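Mellham > Robotics club > Project diaries > Clivus team

Reading time: 2 minutes

September, evening

Long session tonight. We got into the computer room straight after lessons and I didn't leave until the cleaner wanted the lights off. The arm in the simulator is behaving better than it was before the holidays, mostly down to the new joint limits. I put those in over lunch and they loaded first time, so that was a good start.

We are still on the Nikzad task for the first round. There is a ball on the end of a rod, a table with a yellow sheet on it, and a gripper that has to be brought up to the rod and closed without knocking it. Scoring is done by script, so it doesn't matter how nice it looks. Our last full batch was 703 tries and we passed 322 of them. That is less than half, and Tindoswood will be better than that by now. They had their simulator going in the summer term.

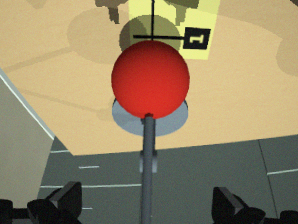
I spent most of the time on the approach with the fingers open. The view from the gripper is what the program has to work from, and the shadows on the table are a nuisance. Our colour check was picking up the dark upper rim of the ball as something separate, which put the centre too low. I widened the range of reds and that helped. The rod is harder. It is thin and grey and the floor is a dull grey-green, so the edge finder loses it below the table. I tried using the ball to guess where the rod should be and then looking only in a narrow strip under it. That seems the right way to go, but it is slow.

Ran a shorter batch of 394 before packing up and saved the log without going through it properly. I'll do that tomorrow at break. I also need to put comments in the code, as we lose marks if the judges can't follow it, and at the moment I can hardly follow the middle section myself.

The others worked on the poster. They want the name Clivus across the top in big letters, which is fine by me. I said I would write the paragraph on testing - I have 8 lines so far and most of them are about joint limits.

Missed the early bus and got home at half past six. Tea was pasta. Still have the chemistry sheet to do and it is due in first thing.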